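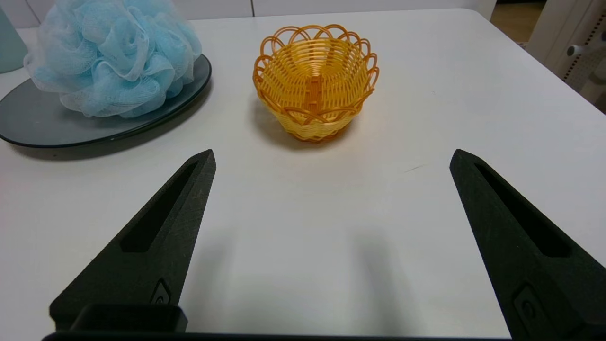 ## Woven plastic basket, keep or toss? (and how do you get the dust out of the loops)

**ustwood_attic** wrote:

Hello again everyone! I'm back at my big table clear-out, the one I started in January and then abandoned when the weather turned nice. The little orange-yellow basket is the one I keep going back and forth on. It's woven plastic, nice and glossy, with that lacy scalloped edge, and I bought it at the Ornetti street market along with two others I have since given away. I love how the color goes paler toward the top. What I don't love is cleaning it! Dust settles in between the strands and my usual cloth only pushes it around. My rule this year is 20 things out of the kitchen before I buy anything new, and I'm dreadfully behind.

**fomutero** wrote:

Keep it, keep it! I have one in nearly that color and it holds onions, then it held yarn for a winter, and now it's back to onions. For the dust, fill the sink with lukewarm water and a little dish soap, let it sit for 20 minutes, and go around the loops with a soft old toothbrush. Shake it out over the tub and stand it upside down on a towel.

**hsiao_pantry** wrote:

I'm going to disagree, kindly. I sorted my whole pantry last spring (306 items, I kept a list, yes I'm that person) and the small decorative baskets were the worst offenders. They're too little for bread and they turn into a home for rubber bands and dead batteries. If it hasn't had a job for a year, I'd let somebody else enjoy it.

Also, please don't soak it in anything hot. I warped a rim that way and it never sat right again.

**ustwood_attic** wrote:

Oh dear, now I'm torn all over again. It does have a job some of the time, it holds the fruit when my sister visits. And there's more up for judgment, I'm not only fussing about one basket.
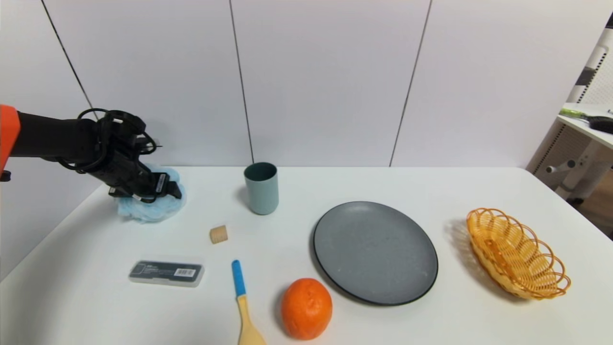 *More from the white table: blue cloth, cup, spoon, gray plate, and the orange I'm having later.*

The spoon stays, I'm fond of that bright blue tip. The cup I could part with, pretty as that pale blue-green is. And the cloth is so thin and wrinkled that I can't decide if it's worth ironing or if it goes in the rag bag.

**fomutero** wrote:

That cup is lovely, don't you dare! Put it by the stove with the spoon standing in it and you've given both of them a place to live. I'd let the cloth go, though. See-through cloths like that never dry a dish properly in my house.

**hsiao_pantry** wrote:

Funny, I'd do it the other way around. Keep the cloth for covering rising dough and pass the cup along. We do agree about the spoon, so put that down as settled. And I'll soften on the basket a little: if the fruit goes in it every day, and not only for your sister, it can stay.

**ustwood_attic** wrote:

All right, the orange goes in the basket this afternoon and I'll try the lukewarm soak first, with the toothbrush. The cloth gets one more chance as a dough cover. I'm still thinking about the cup.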